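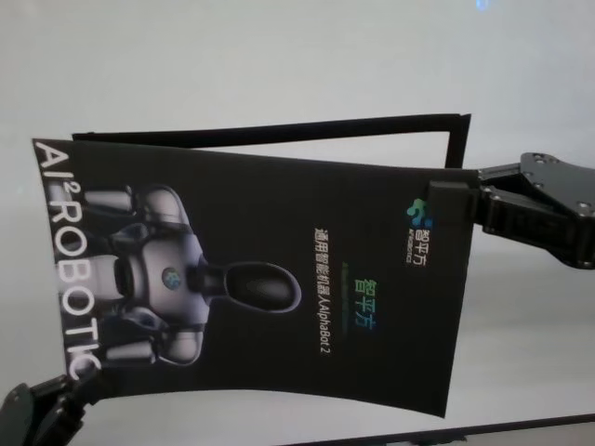 A folded brochure with black panels.

Brochure

A brochure is a printed sheet, or a small set of sheets, folded into panels and used to give information about a place, a product, a service or an event. It is usually handed out free of charge or left on a rack for people to take. Brochures are lighter and shorter than booklets, and most are neither bound nor stapled. A single unfolded sheet used for the same purpose is normally called a flyer or a leaflet, though in everyday speech the words overlap.

Name

The word comes from the French brocher, "to stitch", and first meant a few pages sewn together without a hard cover. The stitching was later dropped from most work sold under the name. In the printing trade a stitched or stapled item is now more often called a booklet, and "brochure" is kept for folded work, but many customers use it for both.

Folds

Brochures are commonly grouped by the way they are folded. The half fold, also called a single fold, gives four panels and works like a greeting card. The letter fold has two parallel folds and gives six panels, with one outer panel tucked inside the others. The tucked panel has to be cut or laid out slightly narrower than the other two or it will buckle when the sheet is closed.

The Z-fold also has two parallel folds, but they run in opposite directions, so the sheet opens like an accordion and all panels can be the same width. The gate fold has two outer panels that meet in the middle and open like a pair of doors. It is slower to fold by machine and costs more. Maps and timetables often use a series of accordion folds followed by one or more folds across them.

Paper and printing

Paper for brochures is chosen by weight, finish and grain. Lighter stock folds cleanly and is cheap to mail. Heavier stock feels more solid but can crack along the fold, and is usually scored first, meaning that a shallow crease is pressed into the sheet before it is folded. Folding with the grain gives a smoother edge than folding across it.

Large areas of dark ink need extra care. A black or dark blue panel shows white paper fibers along the crease when the ink layer breaks, and it picks up fingerprints easily. Printers may apply a clear coating or a thin film to such work, or use paper that is colored all the way through.

Long runs are generally printed by offset lithography, in which the cost of making the plates is spread over many copies. Digital presses need no plates and are used for short runs and for work in which names or addresses change from one copy to the next.

Use

Travel and tourism were among the early large users of the form. Railways, shipping lines and seaside hotels gave out folded sheets with fares and views, and racks of similar material can still be found in hotel lobbies and visitor centers. Health services use brochures to explain treatments, museums use them as floor guides, and manufacturers hand them out at trade shows.

The town of Eltcombe reissues its walking brochure each April. The current edition is a Z-fold sheet listing 14 routes, 3 of them suitable for wheelchairs. The text was written by Mererid Dafis and the maps were drawn by Tiruwork Jemal, who also prepared the harbor guide for Grudport. The Grudport guide is larger, with 12 panels, and folds down to pocket size - an arrangement that some readers have found hard to close again.

Collecting

Brochures are classed as ephemera, printed matter made for short use and not meant to be kept. Because most copies are thrown away, older examples can be scarce even when the print run was long. Automobile sales brochures and ocean liner deck plans have an established market. Libraries and local archives also keep them as a record of prices, dress and graphic style. The Kumsa collection holds 132 brochures from hotels and ferry services, stored flat in acid-free folders to take the strain off the creases.

See also

Booklet
Ephemera
Flyer
Paper grain
Road map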